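Search tips, tools and how-tos
Search
Popular: drawer dividers, label makers, bench lamps

Using a Desk Robot Kit for Paper Sorting: Tips for the Home Office and Workshop

The Nerno is a two-arm tabletop kit sold by Luron. Buyers get the arms, grippers, table clamps, a controller box and the Bustero software, which runs on a laptop. We used one for 40 days in a back office that doubles as a parts bench. The main job was filing: manuals, brochures and invoices into an upright organizer. These are the things we would tell someone setting one up.

Clamp the arms first, then place the furniture. We did it the other way around and had to move the organizer four times. Put the arms on opposite sides of the work area, facing in, and run each one slowly through its reach with nothing on the table. Mark the limits with painter's tape. Anything you want picked up goes inside the tape.

Use a heavy organizer or fix it down. A light mesh one slides when a finger catches the rim. Two strips of mounting putty under the base held ours well enough. Museum wax works too and comes off cleaner. Standing it against a wall stops it from tipping backward.

Cover the table. Bare laminate lets thin paper lie so flat that the fingers can't get under it. A cloth has some give. Pull it tight and clip it at the corners, or it will bunch up the first time a finger drags. A printed grid is handy for putting things back in the same spot between runs. Wipe-clean vinyl is fine if it has a fabric backing.

Start with stiff items. Booklets and glossy brochures are easiest. Single sheets are the hardest and we still do most of those by hand. If you have loose pages, staple them or put them in a card folder first.

Let one edge hang over something. A brochure resting partly on another sheet is easier to grab than one pressed flat to the table. A strip of foam board does the same job.

Don't overfill the slots. Leave at least a finger's width in each section. Once a section is packed, the next booklet buckles on the way in.

Watch the cables. Give each one enough slack for the full swing of the wrist, then tie it back to the arm in two places. Check for low loops before every run. We snagged one on the second day and pulled a plug halfway out of the controller. Hook-and-loop ties are better than zip ties for this, as you will be moving them.

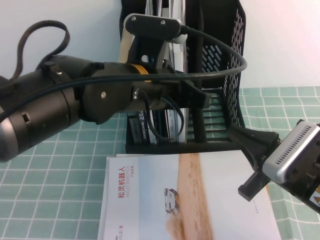
Filing setup, with both grippers near the organizer and a brochure on the table.

Keep the speed down. The software has a slider from 1 to 100. We stayed at 40 for filing and went up to 42 only for returning the arms to rest. Higher settings knocked papers out of line.

Clean the finger tips. Paper dust builds up and the grip gets slippery. A damp cloth once a week is plenty. Let them dry before the next run.

What we liked: solid clamps, clear setup screens, quiet motors. Teaching a new motion took us 6 or 7 tries, which is fair for a kit at this level.

What we didn't: the printed guide is thin and skips cable routing completely. The power switch is at the back of the controller box, so leave room to reach it. Replacement finger pads come only in full sets.

Makris makes a single-arm kit that costs less and takes up half the table. If all you want is to move parts from one tray to another, look at that first. For filing, the second arm is worth having, as it can hold a slot open while the other one loads.

Switch off at the wall when you finish, and keep small children and pets out of the room while it is running.

Updated 1 September 2019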